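Wornberg Table Settings: README

Version 1.2
Last revised Dec 20, 2025
Status: maintained

Contents

1. Summary
2. What is in the collection
3. Item list
4. Layouts
5. Folder structure
6. Record fields
7. Naming of positions
8. Checks
9. Known problems
10. Changes since 1.1
11. Use and credit

1. Summary

Wornberg Table Settings is a collection of records of small, single-person place settings laid out on a tray. Each record gives the items used, where each item goes on the tray, which way it faces, and one or more pictures of the table. The settings are informal: a plate, something to drink from, one or two pieces of cutlery, and in many cases one item on the table that does not belong to the meal, such as a plant.

The collection holds 125 layouts. It covers breakfast, a light lunch and an afternoon snack. Evening meals with several courses are out of scope, as are settings for more than one person.

The records were written for anyone who needs a plain, consistent account of where things go on a tray. They contain no food. All plates, bowls and cups are laid empty.

2. What is in the collection

Each layout has a short text record and a picture folder. The text record is the reference. If the record and a picture disagree, the record states the intended layout and the picture states what was on the table at that moment. Both are kept. Small differences are normal, as items shift when a tray is put down.

Layouts are divided into three groups.

Group A, basic: tray, plate, cup, fork and spoon. 50 layouts.
Group B, reduced: one item from group A left out. 33 layouts.
Group C, extended: a bowl, a napkin or a second cup added. The remaining layouts.

Table decoration is not counted as part of a setting and does not affect the group. It is listed in its own field.

3. Item list

Items are identified by a short code. The code describes the type of item and its main colour. Where a layout calls for an item by code, any piece with that code may be used.

tray-beige: rectangular, rounded corners, raised rim
plate-blue: round, flat
plate-white: round, flat
bowl-white: round, deep
cup-teal: translucent, without a handle
cup-clear: transparent, without a handle
fork-orange: metal head, orange handle
spoon-yellow: metal bowl, yellow handle
spoon-orange: metal bowl, orange handle
napkin-grey: cloth, folded twice
plant-mixed: succulents in a patterned pot
plant-single: one succulent in a plain pot

The colour names are deliberately coarse. A handle listed as yellow may look tan or mustard in a picture, and a handle listed as orange may look closer to salmon. Do not use the pictures to match paint or fabric.

The table top is by Skivwood. It has a light grain, and for most layouts the middle is covered by a plain work surface. The trays were bought through Wudum. Replacement trays from other suppliers can be used if the rim is raised on all four sides and the inside is large enough for the plate and two pieces of cutlery side by side.

4. Layouts

The standard layout in group A is as follows.

– The tray lies flat with its long sides running left to right.
– The plate goes in the left half of the tray.
– The fork and spoon go to the right of the plate, fork first, then spoon.
– Handles point towards the person seated.
– The cup goes at a far corner of the tray.

Placing both pieces of cutlery on the right is a departure from the usual formal setting, in which the fork goes on the left. It was chosen early on and has been kept for consistency. On a tray of this size there is little room between the plate and the left rim, and a fork laid there tends to end up under the plate. Layouts with the fork on the left exist in group C and are marked with the word "split" in the notes field.

The cup has two permitted places, far left and far right. Far left is used when the cutlery is on the right, so that the cup can be lifted without reaching across the fork and spoon. Far right is used in the split layouts.

Decoration stands outside the tray, on the far side of the table. A gap must be left between the pot and the nearest item of the setting. The size of the gap is not fixed, but the leaves should not hang over the cup or the plate.

5. Folder structure

wornberg/
 README
 items.csv
 layouts.csv
 changes.txt
 pictures/
 A/
 B/
 C/

The file items.csv holds the item list given in section 3, with measured sizes in millimetres. The file layouts.csv has one row for each layout. Picture folders carry the layout number and nothing else.

All text files are in UTF-8 with a comma as the separator. Notes that contain a comma are placed in double quotes.

6. Record fields

layout_id: group letter and number, for example A-07
meal: breakfast, lunch or snack
items: list of item codes, separated by semicolons
positions: list of position codes in the same order as the items
facing: direction of the handles, near or far; blank if there is no cutlery
decoration: item code, or none
notes: free text

A typical row from group A:

A-07, breakfast, tray-beige;plate-blue;cup-teal;fork-orange;spoon-yellow, T;NL;FL;R1;R2, near, plant-mixed, ""

The order of items in a row is always tray, plate or bowl, cup, cutlery, napkin. A script that reads the file may rely on this order. 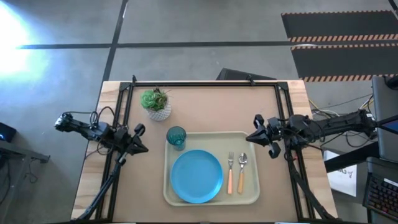 7. Naming of positions

All positions are given from the seat. Near means the side of the tray closest to the person, and far means the opposite side. Left and right follow the person's own left and right.

T: the tray itself
NL: near left
NR: near right
FL: far left
FR: far right
C: centre
R1, R2: first and second place to the right of the plate
L1: first place to the left of the plate

A position code covers an area and does not fix a point. A plate coded NL may sit a little towards the centre. A spoon coded R2 may lie at a slight angle to the fork, provided that the two do not cross.

Cups are recorded by where the base rests. The mouth of a cup can appear some way from its base in a picture, depending on the angle of view, and should not be used to decide the code.

8. Checks

Every row in layouts.csv was read against its picture folder in November. The check covered the presence of each item, its position code and the direction of the handles. The free text notes were not checked beyond spelling.

The following rules were applied:

– A missing item is an error and the layout is set again.
– An item in the wrong area of the tray is an error.
– A piece of cutlery at an angle is accepted.
– A cup that touches the rim is accepted if its base is inside the tray.
– A cup with its base outside the tray is recorded as a separate layout in group C.
– A pot that leans is accepted and is not noted.

The check led to 76 corrected fields, nearly all of them in the positions column. Most were cups recorded as FR that stood at FL, an error that came from reading positions from the far side of the table.

9. Known problems

Translucent cups are hard to make out against some surfaces. Users who need a clear outline should choose the layouts with cup-teal and leave out those with cup-clear.

Metal spoon bowls pick up reflections. Their edges can be lost in bright light, and the two spoon codes are best told apart by the handle.

Two bowls of slightly different depth share the code bowl-white. They will be given separate codes in a later version. Until then, treat the depth in items.csv as approximate.

The napkin is underused. It appears in few layouts and always on the same side.

There are no left-handed versions of the basic layouts. Reversing the position codes gives a usable result for the cutlery, but the cup should then be moved by hand to the opposite far corner.

10. Changes since 1.1

– Position codes R1 and R2 replace the single code R.
– The decoration field has been separated from items.
– "Grey" is now spelt the same way throughout items.csv.
– The side plate has been withdrawn. It did not fit the tray together with the main plate.
– Picture folders no longer repeat the name of the meal.

Scripts written for 1.1 will fail on the items column if they expect to find a plant code there. Read the decoration column as well.

11. Use and credit

The records may be copied, changed and passed on, including for paid work, if the source is named. Please give it as "Wornberg Table Settings, version 1.2". Changed copies should carry a different version number so that the two are not mixed.

The earlier Gautam list of tray items was used as a starting point for items.csv. Its codes are not compatible with those used here – the colour comes first in Gautam and second in this collection – and a conversion table is included at the end of changes.txt.

Corrections are welcome. Give the layout_id, the field and the proposed value, one correction to a line.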